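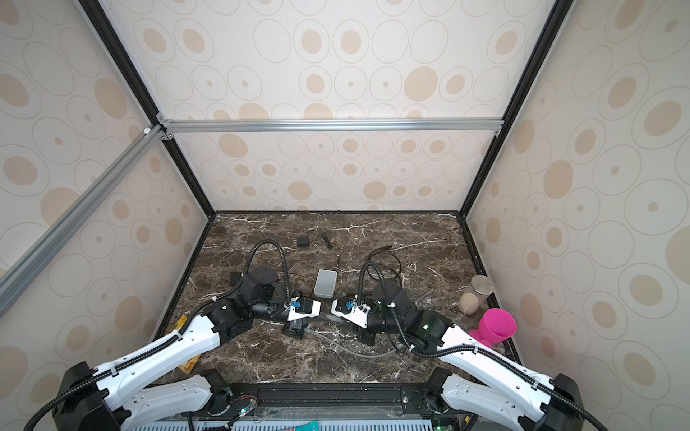 Comparing two grippers on the twin-arm cell
Posted by Tobiloba Amadi, 14/05/2020

The purpose of this post is to record the comparison of the Gerkex and Visen grippers on the twin-arm cell at Brikbridge. The formal report will be issued to project partners separately. The notes given here are my own and cover the practical side of the work, which the report will treat only in brief.

Both grippers are parallel types with two fingers, and both were supplied with the standard finger set. Each was tested on the left arm and then on the right, so that any difference between the arms would not be charged to the gripper. The controller was the Dmytriv unit that has been in service here since November. Its settings were left unchanged throughout, apart from the closing force, which had to be entered again at each change of gripper.

The test list contained 16 household objects. Every object was to be picked up, passed from one arm to the other and set down again. In total, 300 transfers were logged for each gripper. 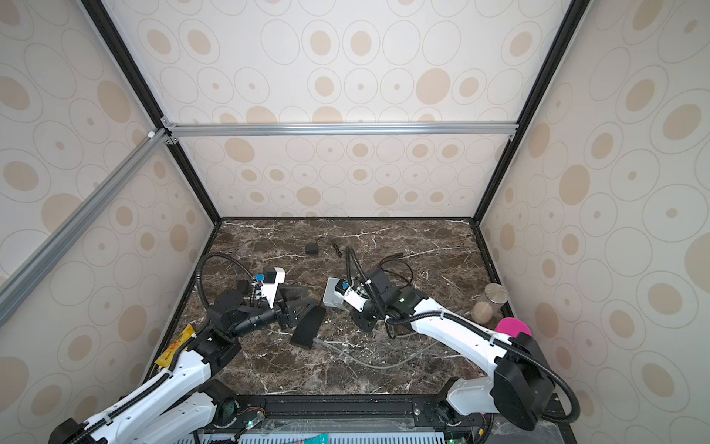 The cell between transfers, with the jar and a pink lid by the right wall.

The small white boxes were handled well by both products. The jar was more demanding. Its smooth side gave the Gerkex fingers little to hold, and the operator was obliged to raise the closing force twice before the results became steady. The Visen fingers are slightly softer and needed only one adjustment. Soft packets produced the opposite result: the Gerkex gripper took them cleanly by the edge, while the Visen gripper tended to fold them.

The transfer itself deserves a separate remark. When two grippers meet over a small object, there is very little room for error in the wrist angle. We found it necessary to repeat the calibration of both arms at the start of each session, a task of 16 minutes when carried out with care. Sessions in which this step was shortened were removed from the log.

Cable routing also required attention. The conduit must be given enough slack at the wrist, and readers who intend to fit either gripper are advised to check this at full reach before running any programme.

On present evidence I would select the Visen gripper for rigid containers and the Gerkex for packets and other thin items. Pricing has not been considered. A further 2 finger sets have been ordered, and the transfers with the jar will be repeated when they have been fitted.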